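Irkero Manipulation Package, three-month review

We took the Irkero package on a rental contract in January, mainly to find out whether a two-armed unit could handle office storage tasks without custom fixtures. The package includes the upper body with both grippers, the Blomqvist task editor and remote support during business hours. Prollier, the distributor, delivered it calibrated. Unpacking and first motion took one afternoon.

The editor is the strongest part. Tasks are built from short blocks (approach, grasp, pull, release), each with its own force limit and timeout. Log files are plain text and can be read without the vendor's viewer. The manual is thin on error codes, and 126 is not listed at all — support told us it means a wrist limit was reached during planning.

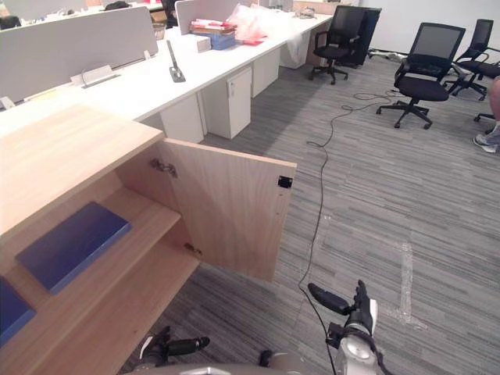 Doors and shelves are where we spent most of our test time. We ran 200 trials of open, reach and retrieve, in blocks of 100, with the second block after a firmware update. The first block ended with 81 successes and the second with 92. Most failures came at the reach. With a side-hinged door standing fully open, roughly square to the cabinet front, the left gripper has to come in under or over the shelf at an angle, and the planner keeps a wide margin from the door panel. A flat folder lying at a slant on the shelf is a harder target than a box, as the fingers need an edge to close on. Reducing the margin in the editor helped, but the setting is global and has to be put back before other tasks.

Grip force is adequate for documents and light boxes. The finger pads showed visible wear by the third month. Replacements are sold only in sets through Prollier, and ours took 3 weeks.

Compared with the Larau unit we rented last year, the Irkero is slower on plain pick and place and clearly better on anything with a hinge. The Larau editor also had no per-block force limit.

We have extended the rental. Per-task margins are promised for the next editor release, and I will rerun the shelf trials then.

Contact | Copyright, all rights reserved | Back to top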